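4.2 Does asking about fasting tell us who fasted?

Most of the earlier work on fasting and blood collection takes the patient's word for it. The request form has a box, the collector asks the question, the box gets ticked, and from then on the sample is treated as fasting. We began with the same habit and have become less comfortable with it. The rest of this section sets out why, and why we would not lean too hard on the differences reported in 4.1.

The two collection centres, Stullstead and Villca, used the same wording. Patients were asked whether they had had anything to eat or drink other than water in the past 8 hours. All 421 patients in the final sample gave an answer that could be recorded as yes or no. That looks like excellent data and we were pleased with it at first. On reflection, a question that never draws a "don't know" is a bit suspicious. People do forget a milky tea at five in the morning, and some don't think of it as a drink that counts. When collectors were interviewed in August, several said they would often "help" a patient who hesitated, usually by saying the answer out loud for them. We have no way of telling which records were helped.

There is also the matter of what patients stand to lose. Someone who has taken a morning off work and found a parking spot has good reason to say yes. An honest no may mean coming back another day. The written policy at both centres was that a non-fasting patient could still be bled if the referring doctor agreed, but the phone call took time and the waiting room was usually full. Collectors told us they made the call. The call log, where it was kept, was too patchy to check this against.

The Drundow booking system was meant to help by sending a text reminder the night before. Its supplier describes reminders as improving preparation, and the centres repeated that claim in their own annual reports. We could find nothing behind it except a rise in the number of patients who said they had fasted. A reminder that tells people what the right answer is will surely produce more right answers at the desk. Whether it changes anybody's breakfast is another question, and the system can't answer it.

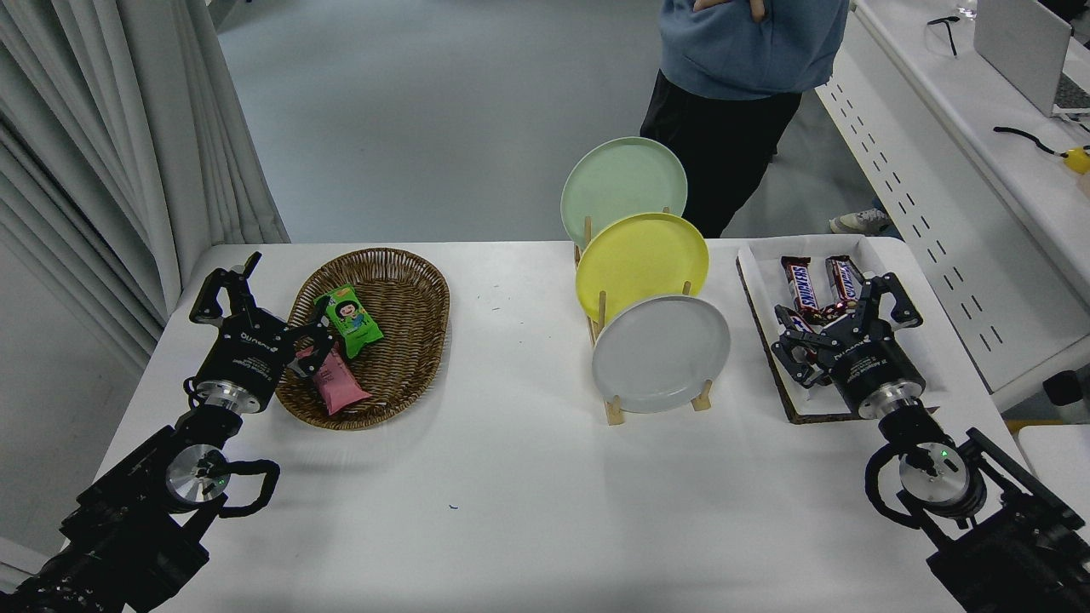
Triglyceride results might be expected to settle the point, and they were put forward for this purpose by one of the reviewers of our protocol. We remain doubtful. The spread between people is wide, a small meal moves the result very little in many of them, and a high value in a patient who says they fasted can mean high fasting triglycerides just as easily as a forgotten biscuit. The size and make-up of the meal matter too, and the form asks about neither. Take a wrapped snack bar of the sort lying in the woven basket in Figure 3. Eaten in the car on the way in, it is food by any reading of the question. Yet some patients in the pilot told us that a bar "wasn't a meal", and they had answered the fasting question accordingly. Until the form asks about snacks by name, we can't see how one group is to be kept apart from the other.

We did try a cross-check. Patients at Villca were given a short written questionnaire after collection, with the fasting question asked again in plainer terms and a line saying that the answer would not affect their test. The two answers did not always agree, and where they differed it was nearly always in the direction we feared. We have chosen not to report a rate. Handing out the sheets depended on how busy the collector was, so the patients who filled one in were mostly those who came in the quieter part of the morning, and they tended to be older. A rate from that group would be quoted by others as if it applied to everyone.

The analyser might be thought a more neutral witness. Both centres sent their tubes to the same laboratory, where they were run on a Welell instrument that flags cloudy serum. A cloudy sample from a patient recorded as fasting ought to raise a question, and in principle it did — the flag was printed on the worksheet. In practice the flag had no agreed follow-up. Some staff wrote a comment on the report, some checked the form again, and some let it through on the view that the collector knew best. We also note that the flag was designed to warn of interference with other tests. Using it as a test of honesty is our idea and we don't claim it works.

Three things follow for anyone reading Table 2. The fasting and non-fasting groups are groups of answers, and should be read that way. The lack of a clear difference in glucose between them may mean that fasting matters less than is taught, as several recent papers would have it, or it may only mean that the groups were mixed. Our data fit either reading equally well. And the slightly larger difference at Stullstead should not be put down to better preparation there, tempting as it is. Stullstead opens earlier, and its first patients of the day have had less chance to eat anything at all.

We considered dropping the fasting comparison from the paper. It was kept in because the box on the form is still used to decide which reference range is printed next to a result, and doctors act on that range. If the box is as weak as we suspect, the problem reaches well past this study. A trial in which patients are watched through the fasting period would be the proper way to find out, though it would be costly and the people who agreed to it would hardly be typical. We know of no centre planning one.

Last updated: 2 Feb 2023
Shares: 3
Comments: 2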